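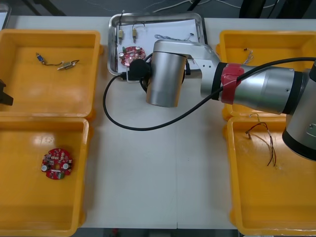 February 22, 2023

Bench notes, small parts sorting, white table

Set the table up again for the mixed lot from Erkbridge. Same layout as last time: two yellow bins on the left, two on the right, the steel tray in the middle toward the back. The tray gets a sheet of white paper. Parts come out of the carton, onto the paper, get looked at, and go to a bin. Nothing goes straight from the carton to a bin. I did that in October to save time and spent an afternoon fishing two-pin leads out of the three-pin ones.

The lot is what was left over when the Eltar lamp controllers were stripped down. Round red boards, wire leads with connectors on them, loose connectors, a few odds and ends. The packing slip says 21 boards. I haven't checked that yet and won't until the end, when they're all in one place.

Paper first. Plain printer paper works. I tried the blue lint-free wipes and the thin dark wires are hard to follow against them. On white you can see right away if the insulation is nicked, and the small beige connectors stand out enough to find the key on the housing without picking them up. The raised rim keeps things from rolling to the table. The one drawback is that the polished edge throws light back at you when the overhead is on full. I turned the lamp arm toward the wall and it was better. Would like a dull tray some day.

Change the sheet when it gets marked up. There is flux on a lot of these parts and it comes off brown. Used four sheets so far.

Leads

Sorting by connector body first, length second. Imre wanted it the other way around, and we did go back and forth on it. My reasoning: a lead that is too long can be used, a lead with the wrong end can't. He's worried about the Rácz job, where the length matters because the channel in the housing is tight. Settled on connector body for the bins and then bundling by length inside each bin once a bin is done. More handling but it keeps both of us happy.

The beige ones curl. They were wound up tight in the controllers and the wire has kept the bend, so when you put one down it tips up on its connector or lies over on its side with the wire in the air. Don't flatten them by pulling on the housing. The crimps on these are not strong and I pulled one out this morning with hardly any force. Hold the wire about an inch back from the connector and run it between finger and thumb. If it won't lie down after two passes, leave it and bundle it as it is.

Only put a couple on the paper at a time. With more than that the wires hook each other and you lift three when you want one.

The blue-to-metal leads are a different thing. Small blue connector on one end, thin dark wire, metal connector with short pins on the other. Check the pins before anything else. On the ones I've done, when there's damage it's the outermost pin, bent inward. A slight bend I straighten with the flat tweezers, one try. If it takes a second try it goes in the scrap envelope. A pin that's been bent back and forth will break in somebody's socket later on.

I still don't have a part number for the metal connector. There's nothing on the housing I can read, even with the loupe. Went through the Godesetti catalog page by page in the connector section and found one close to it, but the drawing shows the latch on the other side. Could be an older version. Sent the dimensions to Imre to ask around. Until we hear back they get written up as "blue/metal lead, short pins" and nothing more specific. Please don't guess on the label.

Boards

Red boards lie flat in the bin, parts side up, one layer. The two silver capacitors stand up higher than everything else and if you stack the boards the weight goes on those. I found two boards in the carton that had been stacked and taped together and both had a capacitor leaning. One went back upright fine. On the other the lead had lifted the pad, so that board is out.

When the bin floor is covered, put a piece of the pink foam down and start a second layer. Two layers at most.

Handle by the rim. The notches in the outline are good places to hold it and you keep off the little parts. The white part in the middle is easy to press on by accident when you pick a board up one-handed with your palm over it. I don't know if pressing on it does any harm. Better to not find out on these.

What I look for, in the order I do it:

Outline. Chips or cracks at the notches, where the board was levered out of the lamp body. Hairline cracks show up if you tilt it to the light.

Capacitors. Standing straight, tops flat. Any bulge and it's out.

The small green component near the edge. It sits close enough to the rim that it gets knocked. Two were missing altogether, just the pads left. I've put those aside as repairable, since the part is cheap if we can match it.

Center hole. Should be clean. Several had thread-lock in it from the mounting screw. A wooden toothpick gets it out. Do not use the metal pick, it scratches the mask around the hole and then it looks like a crack to the next person.

Back of the board. Quick look for lifted pads or burn marks.

It takes nearly 3 minutes a board when I do it properly. I thought I could get it under two but then I start skipping the back.

Bins

The yellow bins are good for this. Shallow enough that you can reach in flat-handed, and the sides slope so small connectors can be slid up the wall with one finger and picked off at the rim. The deep gray ones we used before were bad for that, you ended up tipping them out and starting over. The rims are thick so a strip of masking tape sticks well for a label. Put the label on the outside of the front rim, not inside. The tape inside collects grit and the leads stick to it.

One thing about the color: the yellow makes it hard to judge a browned connector. A beige housing that has been hot looks normal in a yellow bin. So color gets judged on the white paper and nowhere else. I let two through before I worked this out and had to go back over what I'd already done.

Bins should be wiped between lots. Dry cloth, then the brush along the corners. I found a stray surface-mount part in a corner of one from whatever was in it before and wasted time trying to work out which of today's boards it had fallen off. None of them, as far as I can tell.

Layout notes

I had the tray at the front edge to start with, close to me, with all four bins behind it. That felt natural for the first half hour and then my sleeve went through the tray and took the leads with it. Moving it back between the pairs of bins is a longer reach but you come in over the open table, and there's room in front of it to rest your wrists. I also tried three bins on one side. Ended up dropping things short every time I went for the far one. Two and two is right for this table.

Keep the front of the table clear. No mugs, no tape roll, no notebook. The notebook can live on the cart. I know that's a nuisance when you want to jot something down but a tape roll picked up a connector on its sticky side and it was in the drawer for an hour before I noticed.

Count

Leads done so far: 19 with no faults, not counting anything in the scrap envelope. Boards not counted, see above. The carton still has the bottom layer in it, which looks to be mostly loose connectors and some bagged screws. I took a look but didn't open the bags.

Scrap envelope is clipped to the carton. It holds the bent-pin leads, the pulled crimp and the board with the lifted pad. The two boards with no green component are in a separate bag marked REPAIR. Don't combine them.

Problems and open items

Carton had no dividers. If Erkbridge sends another one like it, someone should ask them to bag the boards one by one. Most of the damage I found looks like boards rubbing on each other and not like anything from the stripping. I can write to them, but would like to finish the count first so I have a number to give.

Paper slides on the steel when you brush against it. Two small pieces of tape at the back corners hold it. Fold the end of the tape over so it peels off.

Tweezers: the flat pair is now the only good pair. The pointed ones have a tip bent out of line and should be replaced before someone uses them on pins.

Need a reference lead of each kind, known good, taped to a card and kept at the table. I was going from memory by the end and it would help whoever picks this up. Imre Bozsik has one of the beige type from the Rácz job and said he'd bring it over.

Ask whether the loose connectors are even worth sorting. Without the crimps they're only housings, and we can't use housings for anything I know of. If the answer is no, then the bottom layer goes back in the carton as is and this lot is done except for the bundling.

Next session: finish the boards, count them against the slip, bundle leads by length, write labels. New sheet of paper before starting.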